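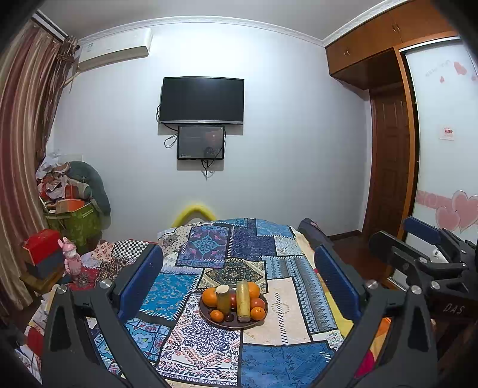 What makes a neighborhood "up and coming"?
Usually it's cheap space, a few people willing to open something odd in it, and then somebody writing about it in a magazine. The writing part is what we spend this session on.

Writing the City, session 3
Notes by Precious Oosthuizen, handed out 13 August 2018

Hello again! I talk fast and a few of you asked for the notes on paper, so here you go. I've left in most of my rambling.

Where we left off

Last time we read the old guidebook pages on Lorkholm, and you spotted that they hardly go past the cathedral and the harbor. The east side gets one line (a line about parking). Now open any city magazine from the past couple of years and it's all east side, all Grerkow, with the cathedral tucked into a box at the bottom. The streets are the same ones. I want us to look at who did the moving of the spotlight, and what words they used to do it.

Reading for today

The Grerkow piece is in your packet, page 2. It's only 400 words, so read it twice. On the first read just enjoy it, because it's a fun piece and I'd have been happy to write it. On the second, take a pencil and mark:

– every word that tells you the place is new
– every person who is named, and what they do there
– anything that was in the neighborhood before the writer showed up

Most of you will have a very busy page for the first one and next to nothing for the last. The shoe repair place gets a mention, but only as "the old shoe repair place," which makes it scenery. The man has a name. It's on his sign!

Zoton and Huenchumán

The article leans on two addresses. Zoton is the gallery in the former cold store, and Huenchumán is the bakery across the road with the line out the door. I like them both, I should say, and I've eaten an embarrassing amount at the second one. Look at how the writer joins them up, though: coffee and a pastry, then the video pieces upstairs, then a beer. That's a walk, and a walk is the easiest way to make a scattered set of businesses feel like a scene. Steal this trick, it works. Just be aware that anything a block off your route has disappeared from the reader's map.

Note too that the gallery is described by what other people call it. Borrowed praise is fine if you say who is lending it. Ask yourself whether that person shows work there, or rents nearby, or sells flats.

Words to go easy on

Gritty. Vibrant. Hidden gem (hidden from whom?). Undiscovered. Edgy. I won't ban them, I've used every one of them in print, but if you write one in this course I'll put a question mark next to it and you'll have to tell me what you saw that made you reach for it. "Gritty" in the Grerkow piece seems to mean a bus depot. So write bus depot!

For next time

Take the 1511 bus to the end and walk back along any street you don't know. Write one page on a single block. Talk to someone who has been there longer than the article has, and get their name spelled right. Skip the history for now, we do archives later in August.

Bring two copies, one for me and one for your partner. If you hate your partner's page, say so kindly and with a pencil in your hand. I'm in the back office after class if your block turned out to be mostly garages – mine did the first time, and I got a column out of it.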